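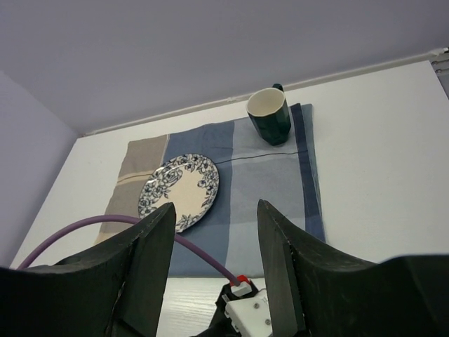
Quick one before work. Cormorants! Finally got out to the harbor wall at Stirham with the long lens, up at 6, coffee in the car, fingers numb by the second bend. November light though. Low and sort of yellow, and then gone.

Five minutes in and I'd already blown the whites on every gull in range. Exposure comp still set from the last trip, of course. Fixed that. Then the cormorants came in and I had the opposite problem, black birds on dark water, no feather detail at all. Went up a stop and hoped.

Shot around 60 frames, kept 4. One with the wings hung out to dry, one coming up with a flatfish that looked far too big for it. It went down. Took a while. The other two are just heads, but the eye is so green in them, I never noticed that before with binoculars.

Posted the fish one in the club group last night and got some replies.
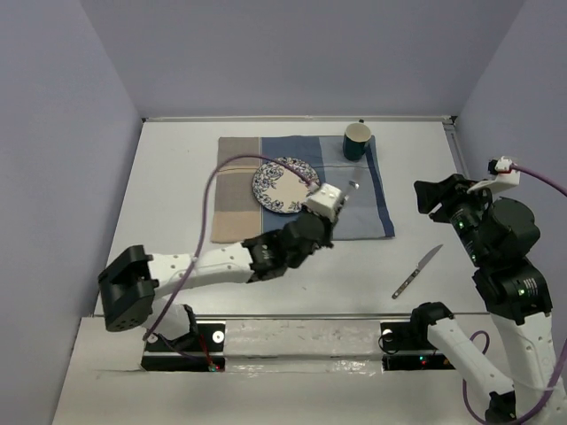
Hilde Dekker thinks I should have stayed lower, down on the slipway, so the water goes soft behind the bird and you lose all those mooring ropes. She would also crop the tail end tighter.

Fair. The ropes bug me too. But the slipway is pure green slime at low tide and I only have the one camera. Maybe with old boots and a mat to lie on.

Black and white or color, I can't decide. In B&W the wing one looks like an old umbrella, which I love, but then you loose the green eye.
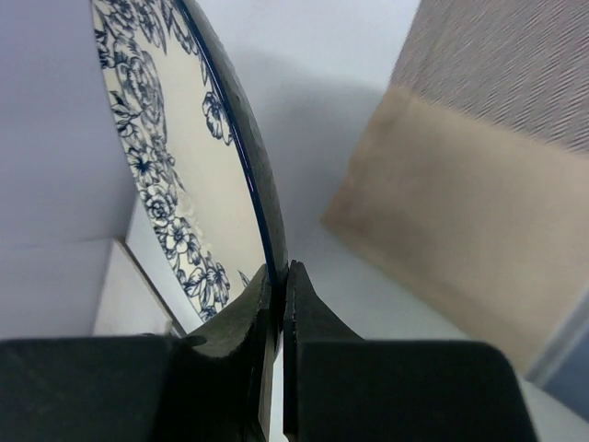

So probably both versions, and I'll pick when I print. Thinking 20 inches wide for the wing shot, matte paper. The fish one stays small, its a bit soft at the beak anyway.

Next up is Irkau if the wind drops. Henk Wouters saw grebes there, close in, by the boat sheds. Need to charge both batterys this time. Ok, running late, more when I've sorted the rest.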